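Quiet strips, busy skies

The airfield at Ferrand has one sealed runway, a windsock and a shed with a kettle in it. For most of the year it handles 2 or 3 aircraft in a morning. In August it handled 352 movements, nearly all of them low-level training circuits, and the people living under the flight path started writing letters.

Their complaint is about height. Light aircraft are generally meant to stay at least 500 feet above the ground away from built-up areas, but taking off and landing are exempt, and a circuit is made up of both. Residents say the planes come over the rooflines at Katach Road and rattle the crockery. Pilots say they are where they have to be.

Aisyah Saragih has logged flights from her back verandah for five months. She writes down the time, the direction and whether she could read the registration. "If I can read it without my glasses, I put a star next to it," she says. There are a lot of stars.

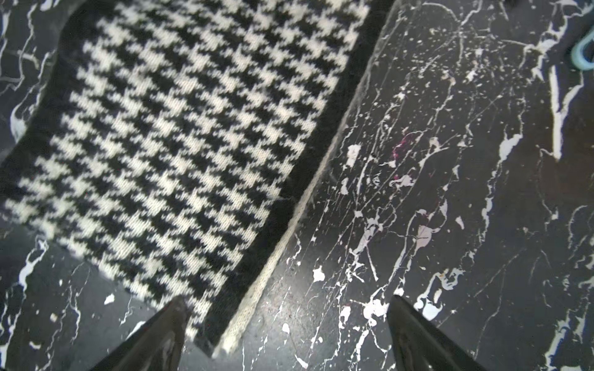

Height is hard to judge from the ground, and Saragih knows it. An aircraft with a wide wing looks lower than a small one at the same altitude, and a bare sky gives the eye little to measure against. Patterns can muddle things too: a black-and-white houndstooth knit has checks you can pick out one by one up close, and from across a room they run together into grey. Registration letters do much the same with distance, which is why she thinks her stars count for something.

Vovex, the flying school that makes most of the circuits, has offered to stop them at 5 pm and to move some training to the strip at Bomix. The residents want that in writing. The next meeting is on 8 December 2021 at the Ferrand hall.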